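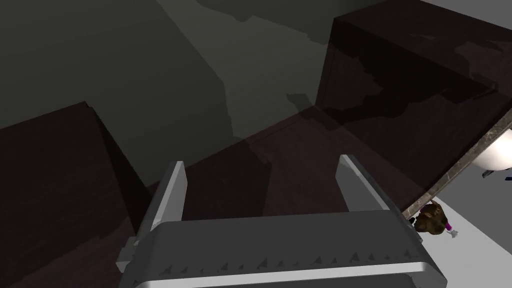 **De:** Catriona Dow
**Para:** lista propulsao-eletrica
**Assunto:** Re: Diferença de impulso entre bancos (ventoinha carenada Okafor)

Em 28 de dezembro de 2024, Henrique Valadão escreveu:

> Caros,
>
> Repetimos em Vestonden o ensaio estático da ventoinha carenada Okafor, a mesma unidade que passou antes pelo banco da Romard. Mesmo motor, mesmo controlador, mesma boca de entrada. No patamar mais alto de rotação obtemos um impulso 2 % inferior ao da Romard, já corrigido para a densidade padrão. Nos patamares baixos as curvas sobrepõem-se.
>
> A célula de carga é de 200 N e foi calibrada com massas antes da série. A aquisição está a 200 Hz. A temperatura máxima registada no controlador foi de 57 °C, dentro do que o fabricante admite.
>
> A minha inclinação é atribuir a diferença à célula da Romard, que é mais antiga. Alguém vê razão para não o fazer antes de fecharmos o relatório para a Udia?

Henrique, vejo várias, e acho que a célula da Romard é a última coisa a pôr em causa. Respondo por pontos.

**1. Forma da discrepância**

Um erro de sensibilidade na célula apareceria como fração constante do impulso, em todos os patamares. Um erro de zero teria mais peso relativo em baixo e perder-se-ia em cima. Descreves o contrário dos dois: acordo em baixo e desvio em cima. Restam efeitos que crescem com a carga ou com o tempo de funcionamento — recirculação na sala, aquecimento, flexão da estrutura, atrito nas guias. Uma não linearidade da célula também é possível, mas a calibração com massas tê-la-ia mostrado, desde que tenham ido até ao impulso do patamar superior. Foram? O relatório de calibração que circulou não indica a massa máxima.

**2. Recirculação**

É a minha primeira suspeita. A sala de Vestonden é mais curta do que a da Romard e o jato bate na parede do fundo. Passado algum tempo em patamar, o ar regressa à boca de entrada com velocidade não nula. A ventoinha deixa de estar em condição estática e, à mesma rotação, o impulso cai. A potência no veio costuma variar também, e é aí que se vê melhor.

O teste é simples. Peguem no registo temporal do patamar superior, sem médias, e comparem o impulso logo após a estabilização da rotação com o impulso no fim do patamar. Se houver uma descida lenta a rotação constante, é recirculação ou temperatura. Para separar as duas, repitam com o portão aberto e um defletor atrás do jato. Uns fios de lã junto à boca de entrada chegam para ver se o escoamento de entrada anda a oscilar.

**3. Correção de densidade**

Com que temperatura de ar corrigiram? Na configuração que conheço, a sonda está na parede lateral, atrás do plano da ventoinha. Se a sala aquece durante a corrida, o ar aspirado pode não estar à temperatura da sonda, e o erro na densidade passa diretamente para o impulso corrigido. A sonda deve estar a montante da boca de entrada, fora do eixo, protegida da radiação do controlador. A pressão pode ser medida em qualquer ponto calmo da sala. A humidade tem efeito pequeno, mas convém registá-la, para não voltarmos a discutir o assunto no próximo ensaio.

Peço também que indiquem a expressão usada. A Romard corrige o impulso apenas pela razão de densidades, a rotação física constante. Se vocês corrigem ainda a rotação pela raiz da razão de temperaturabsolutas, para manter o número de Mach na ponta da pá, as curvas não são comparáveis ponto a ponto, e o desvio absoluto vai aparecer precisamente nas rotações altas. Esta hipótese não exige ensaio nenhum, só abrir a folha de cálculo. Eu começaria por ela.

**4. Aquisição**

A 200 Hz, tudo o que estiver acima de metade dessa frequência é rebatido para dentro da banda se não houver filtro analógico antes do conversor. A frequência de passagem das pás está bem acima disso em qualquer patamar que interesse. Para a média do impulso, o rebatimento é em geral inofensivo, exceto quando a componente rebatida cai muito perto de zero: nesse caso parece uma deriva lenta, e a média de um patamar curto fica deslocada. A rotação medida permite calcular se é o vosso caso. Mudem ligeiramente a rotação e vejam se a «deriva» muda de período.

Se existe filtro, indiquem a frequência de corte no relatório. Se só existe filtro digital, aplicado depois, não resolve este problema.

**5. Mecânica do banco**

O carro desliza sobre guias lineares. Com o motor em carga, o binário de reação carrega uma guia mais do que a outra e o atrito sobe. A calibração foi feita com o motor parado, portanto sem esse efeito. Sugiro repetir a calibração com um binário estático aplicado ao suporte, e em subida e descida, para se ver a histerese. O banco da Romard usa lâminas flexíveis e não sofre disto, embora tenha a sua própria rigidez parasita, que eles descontam.

Verifiquem igualmente os cabos de potência. São grossos, endurecem ou amolecem com a temperatura e fazem força no carro. Na montagem anterior saíam paralelos ao eixo de impulso, o que é a pior direção. Devem sair perpendiculares, com uma laçada folgada, e o ponto de fixação no carro deve ficar o mais perto possível do plano das guias.

**6. Temperatura do controlador**

Os 57 °C não me preocupam como limite. Preocupa-me o local onde o controlador está montado. Se continua preso à mesma placa da célula, há um gradiente térmico na placa e a compensação interna da célula, que pressupõe temperatura uniforme, deixa de valer. Registem o zero imediatamente antes de arrancar e imediatamente depois de parar, ainda com tudo quente, e depois outra vez com o banco frio. Se o zero quente e o zero frio diferirem, temos uma parcela do desvio identificada e quantificada.

**7. Folga da ponta**

Menciono por completude. A conduta foi desmontada para transporte. Uma folga maior entre pá e conduta reduz o impulso, mas esperaria ver o efeito em toda a gama, e vocês têm acordo em baixo. Meçam com apalpa-folgas em vários azimutes e anexem os valores. A Okafor indica a folga nominal na ficha da unidade.

**Sobre o relatório para a Udia**

Não fecharia com a frase proposta. A Udia pediu a curva de impulso e a incerteza associada; não pediu que arbitrássemos entre bancos. Enquanto a origem do desvio não for conhecida, o correto é apresentar as duas séries, com os métodos de correção escritos por extenso, e incluir o desvio no orçamento de incerteza. Note-se que, se a incerteza expandida de cada banco for da ordem do desvio observado, os resultados são compatíveis e a discussão fica bastante mais curta. Não encontrei esse valor em nenhum dos dois documentos.

Ordem que proponho, da verificação mais barata para a mais cara:

1. confirmar a expressão de correção (ponto 3);
2. rever o registo temporal do patamar superior (pontos 2 e 4);
3. zeros a quente e a frio (ponto 6);
4. cabos e histerese com binário aplicado (ponto 5);
5. nova corrida com o portão aberto;
6. medição da folga.

Se me enviarem os ficheiros em bruto, faço eu as duas primeiras. Preciso das colunas de tempo, rotação, impulso, tensão e corrente no barramento, temperatura do ar e pressão, sem filtragem nem reamostragem. O formato é indiferente, desde que as unidades estejam no cabeçalho — da última vez o impulso vinha em quilograma-força e perdi uma tarde com isso.

O banco da Romard está ocupado até fevereiro, portanto uma repetição cruzada antes disso não é possível. Depois, posso pedir que nos reservem tempo para correr a mesma unidade com a vossa célula montada no banco deles.

Catriona Dow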